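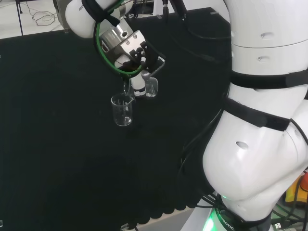 The pouring station, with one beaker tipped over the other and the second arm on the right.

How to Run a Robot Pouring Demo at an Open Day

Last updated: April

Filed under: Robots, Events & Outreach

I've now done the pouring demo at two open days, one at Latolari and one over at Prania, and people keep emailing me to ask how we set it up. So here's the whole thing written down, mistakes included! You'll need an arm that can hold a small beaker steadily, somebody on your crew who already knows how to program it, and a free afternoon before the doors open. I'm going to assume the arm part is covered and talk about everything else.

1. Cover the table

Put a black cloth down first. Clear glass on a white tabletop just vanishes when you're standing a few steps back, and I spent most of our first open day pointing at things people couldn't find. Black fixes that. Pull it as flat as you can where the beakers go (a few wrinkles toward the front won't hurt anything) and clip it at the back so little hands can't drag it.

2. Pick your glassware

Go small. A small beaker with a proper spout is much easier to pour from than a big one, and if it gets dropped you haven't got half a quart on the floor. Mine have printed graduation lines, which kids love because they can call out the level. Buy spares. I bring 9 beakers and have never gone home with all of them.

3. Teach the pour empty

This is the step everybody wants to skip, please don't! Run the whole motion with nothing in the glass until you're bored of it. What you're watching for:

- The spout should point at the middle of the lower beaker once it's tipped, with a bit of a gap so the rims never touch.
- The fingers should hold the glass without sliding. If it creeps when it tilts, stop and fix the grip before you do anything else.
- The cables at the wrist need enough slack for the full turn. Go all the way over and all the way back and watch the loop the entire time.

Then slow it down. Whatever speed looks good to you in the lab will look scary to a five-year-old, and slow pours splash less anyway.

4. Add water

Start with a splash, then work up. I stop at half full. A drop of food coloring makes a huge difference from the back row (blue was the winner at Prania, yellow was a bad idea for reasons you can guess). Keep a towel on your shoulder and a tray nearby, and wipe the bottom of the glass before every run or the grip gets slippery.

5. Sort out the room

Tape a line on the floor and keep everyone behind it while an arm is moving. Know where your stop button is and have one person whose only job is to stand by it. We swap that person every half hour, it's a dull job and people drift off. Bundle up your cables before visitors come in, especially anything lying where people walk.

6. Talk while it pours

The pour is slow, so you need something to say. My favorite trick is asking the crowd to guess whether it'll spill. They get really into it! The folks from Ilance do a version where a visitor pours first and then the robot has a go, and I'm stealing that for next time.

We had 300 people through at Latolari and the question I got most was "can it make coffee?" Have an answer ready.

A couple of leftovers: bring more water than you think, turn off the overhead fan, and do your last run a few minutes before closing so there's time to empty everything and pack the glass.

Posted by Nic Giolla

209 shares | 2 comments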